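Wahrnehmung und Regelung in der Robotik
Skript zu Einheit 10: Von der Handbewegung zur Greiftrajektorie
Hubert Moser, Übungen: Nazmiye Tekin und Trinh Cao

Letztes Mal ging es um Vorwärtskinematik, also um die Frage, wo der Greifer steht, wenn wir alle Gelenkwinkel kennen. Heute drehen wir das um und lassen den Arm ganz weg! Wir nehmen nur noch die Bewegung des Greifers selbst, von Menschenhand geführt, und fragen, was die Software daraus machen muss, damit später ein Regler etwas damit anfangen kann.

1. Was wir schätzen wollen

Gesucht ist für jeden Zeitpunkt t die Lage beider Greifer, jeweils Position und Orientierung, dazu die Öffnungsweite der Finger. Die Lage schreiben wir wie gewohnt als homogene Transformation T(Welt, Greifer). Wer mit der Notation noch kämpft: Kapitel 2 im Skript, und bitte wirklich mit Stift und Papier nachrechnen.

Die Marker auf den Gehäusen sind dabei unser bester Freund. Ein quadratischer Marker mit bekannter Kantenlänge liefert vier Eckpunkte im Bild, und vier Eckpunkte in einer Ebene genügen bei kalibrierter Kamera für eine Lageschätzung (PnP). Unterschiedliche Muster sorgen dafür, dass links und rechts nicht verwechselt werden.
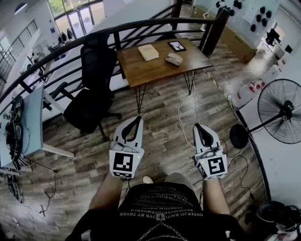
Abb. 1: Zwei Handgreifer mit unterschiedlichen Markermustern, Blick von oben auf den Arbeitsplatz.

Achtung, beliebter Fehler in der Übung: PnP liefert T(Kamera, Greifer). Sitzt die Kamera am Kopf, bewegt sie sich mit, und man braucht zusätzlich T(Welt, Kamera) zum selben Zeitpunkt. Erst das Produkt der beiden gehört in die Trajektorie. Kaan Canpolat hat dazu im Übungsrepo ein Notebook abgelegt, in dem man den Effekt schön sieht (die Greiferbahn eiert bei jeder Kopfdrehung mit).

2. Zeitstempel

Mehrere Kameras, mehrere Uhren. In der Übungssequenz »Tallov« hat der Kopfstrom 534 Bilder, und der Versatz zur Greiferkamera beträgt 183 ms. Klingt harmlos, bei einer zügigen Handbewegung liegen dazwischen aber etliche Zentimeter. Wir schätzen den Versatz über die Kreuzkorrelation der Winkelgeschwindigkeiten. Das ist mein Lieblingstrick in der ganzen Vorlesung, weil die Winkelgeschwindigkeit eines starren Körpers überall auf ihm dieselbe ist und man die genaue Einbauposition des Sensors gar nicht kennen muss!

3. Blick aus der Greiferkamera

Für die gelernte Strategie (Policy) ist die Sicht vom Werkzeug aus oft wertvoller als die Kopfsicht. Die eigenen Finger stehen fast immer an derselben Stelle im Bild, das Objekt wandert relativ dazu.

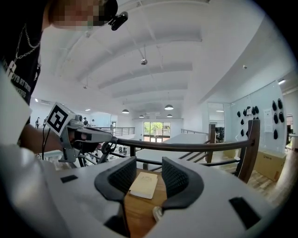 Abb. 2: Sicht der rechten Greiferkamera, Notizbuch zwischen den beiden Fingern, links der zweite Greifer mit Markerwürfel.

Für die Bildverarbeitung folgt daraus zweierlei. Die Fingerregion lässt sich mit einer Maske ausschneiden, bevor man Merkmale für die visuelle Odometrie sucht, sonst hält der Schätzer die Finger für die stillstehende Welt. Und die brauchbaren Merkmale liegen häufig weit hinten: Geländer, Pfosten, Lampenreihe. Solche fernen Punkte geben die Rotation hervorragend her, die Translation dagegen schlecht. Personen im Hintergrund behandeln wir als Ausreißer und überlassen sie RANSAC.

Aufgaben bis zur nächsten Übung

a) Leiten Sie T(Welt, Greifer) für die Kopfkamera her und geben Sie an, welche Größen zeitabhängig sind.
b) Bestimmen Sie den Zeitversatz in »Tallov« selbst und vergleichen Sie mit dem Wert aus Abschnitt 2.
c) Schalten Sie die Fingermaske aus und plotten Sie die Drift.

Fragen zu b) bitte an Nhi Từ, Abgabe wie immer als Notebook im Kursordner.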